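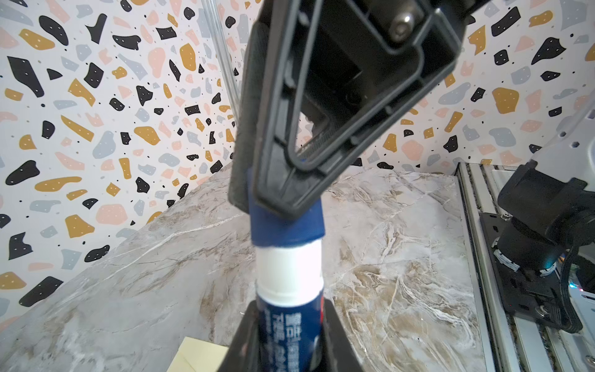 por gunnel_hagglund » sábado, 16:41

Voltei!! E com um sorteio! Quem acompanha o meu blog sabe que a lojinha ficou fechada desde junho, mas já está tudo no ar de novo e quero comemorar com vocês: um vale de 80 reais para gastar no que quiserem (cadernos, etiquetas, os envelopes da linha Hesden que vocês tanto pediram). Para participar é só comentar aqui contando qual foi o último presente que fizeram à mão. Vale um comentário por pessoa!

moen_papel escreveu:
Que saudade! O meu foi um álbum para a minha sogra, 16 páginas, tudo costurado. Ela chorou, eu chorei, foi lindo.

tita.costo escreveu:
Adoro sorteio, mas um comentário só? No anterior dava para ganhar chance extra divulgando no blog. Achava mais justo com quem ajuda.

moen_papel escreveu:
Discordo, Tita! Eu nem tenho blog e ficava sempre com uma chance contra 5 das outras.

gunnel_hagglund escreveu:
Meninas, pensei bastante nisso e vou manter um por pessoa. Da outra vez passei uma noite inteira conferindo links, e metade nem abria!
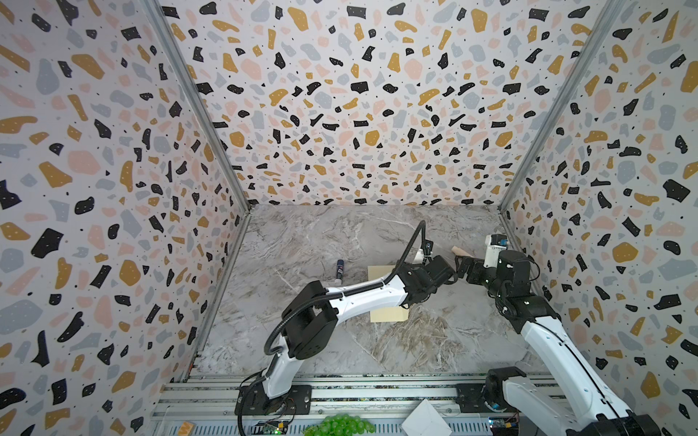 Ah, e o frete é por minha conta, para qualquer cidade. Sorteio na terça à noite, o nome sai aqui mesmo no tópico.

tita.costo escreveu:
Continuo achando que divulgação merecia alguma coisa, mas tá bom, participo! Fiz um marcador de livro bordado para a minha afilhada.

plultuvmont escreveu:
Cartão de aniversário para o meu pai! Ficou meio torto e ele amou. Tem envelope Hesden em verde?

gunnel_hagglund escreveu:
Tem sim, verde-claro e verde-musgo!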